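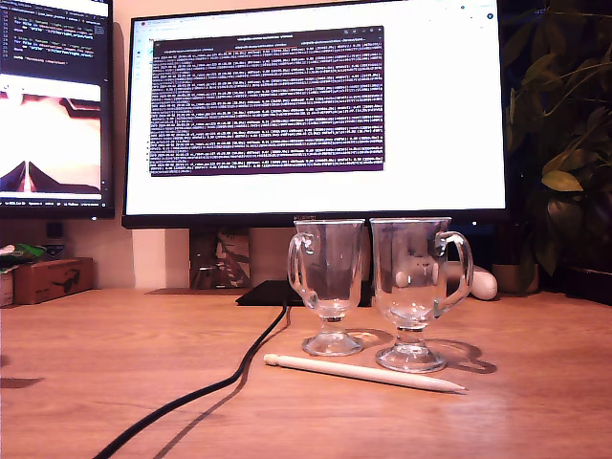
Gareth Pilkington thinks clear glass is the meanest thing you can ask a robot to pick up, and he would start with a sponge. A sponge forgives you if you squeeze too hard. It has a color, it doesn't shine, and it doesn't break when it lands on the floor.

He has a point. A sponge is a good first object, and so is a rolled-up sock. But people who build robot arms at home want to pick up the things they have at home, and sooner or later one of those things is a glass mug.

This page is about how a home-built arm gets hold of a mug by its handle. The arm we will follow is called Moradi. It was built on a desk over one winter, starting in November, from printed parts, screws and small motors. You don't need to know any math to read about it.

What is a gripper?

Your hand has four fingers and a thumb. A robot's hand is usually much simpler. Many have only two fingers that open and close like the ends of a pair of tongs. This kind of hand is called a gripper.

Two fingers sounds like very few, but try it yourself. Use only your thumb and pointing finger for ten minutes. You can pick up a pencil, turn a page and pull off a sock. Tying a shoe is hard. Opening a jar is very hard. A gripper is in the same position all day long.

Moradi's first gripper opened too far and closed too slowly. The second one, named Sekano, is the one that stayed on. It has 26 parts if you count every screw and washer.

Why the handle?

A mug can be picked up in a few ways. You could pinch the rim. You could wrap your hand all the way around the outside. Or you could take the handle.

Pinching the rim works with paper cups. With glass, the rim is the thinnest part, and a hard pinch there could chip it. Going around the outside needs fingers that open wider than the mug. A handle is narrow, so a small gripper can fit one finger on each side of it and close.

The trouble with a handle is that it's only on one side. If the mug is turned the wrong way, the arm has to come at it from another direction, or somebody has to turn the mug. When you are learning, it is fine to turn the mug.

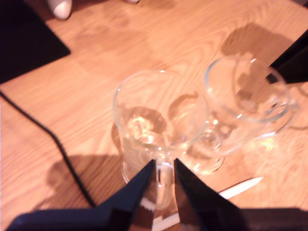
Both fingers down, one on each side of the handle.

Why glass is hard to see

A robot has to find a thing before it can grab it. Most home-built arms use a camera for this. The camera sends pictures to a computer, and the computer looks for edges and patches of color.

Now think about a red apple on a white plate. The edge of the apple is easy to find, because red stops and white begins. A clear glass mug is different. Look through one and you see whatever is behind it. If the mug is on a wooden table, most of what the camera gets is more wooden table.

There are clues, though. Glass bends light, so the table looks a little stretched or squashed through the sides. The rim catches bright spots. The mug also makes a shadow, and the shadow can have a handle too. That last one caused trouble for Moradi. In the early tests the arm sometimes went for the shadow of the handle and closed on nothing at all.

Two mugs close together are harder again. You see one through the other, and the computer has to work out which edge belongs to which mug.

How does the arm learn?

Some robots follow a list of exact moves: go left this far, go down this far, close. That works as long as the mug is in exactly the same place every time. Slide it over by the width of your thumb and the arm will miss.

Moradi learns from practice runs. A person guides the arm through the job from start to finish, and the computer saves what the camera saw and how the arm moved. One run like that is called a demonstration. Then the mug is put somewhere new and the person does it again.

The first set had 136 demonstrations. After training on those, the arm could reach a mug near the middle of the table but got lost near the sides. The full set had 508. It took a lot of afternoons, and the person doing it listened to a lot of radio.

The program that does the training is called Nultimer. It prints long rows of text while it runs, and most of them say that nothing has gone wrong. The last 151 lines are the ones worth reading, as they show how far off the arm's guesses still are. Smaller numbers are better.

How hard should it squeeze?

Squeeze too little and the mug slips. Squeeze too much and you may crack the glass or wear out the motor. People feel this through their skin. Moradi has no skin, so it checks how hard its motor is working. When the fingers meet the handle, the motor has to push harder, and the arm takes that as the signal to stop closing.

Rubber helps as well. A thin rubber pad on a fingertip holds glass better than bare plastic, and it means you can squeeze more gently.

If you want to try this

Ask a grown-up before you start, and use a plastic mug. Keep drinks away from the motors and wires. Keep your own fingers out of the gripper when the power is on, even a small one, and know where the off switch is.

You can also begin with no robot at all. The Vesport workshop gives new members kitchen tongs and a blindfold. One person wears the blindfold and holds the tongs. The other person gives directions using only the words left, right, forward, back, up, down, open and close. Set a plastic mug on the table and see how many words it takes to lift it. Then swap places and move the mug.

Words to know

Gripper: the hand of a robot arm.
Demonstration: one practice run, with a person guiding the arm.
Training: when the computer goes through all the practice runs and adjusts its guesses.
Transparent: clear enough to see through, like window glass.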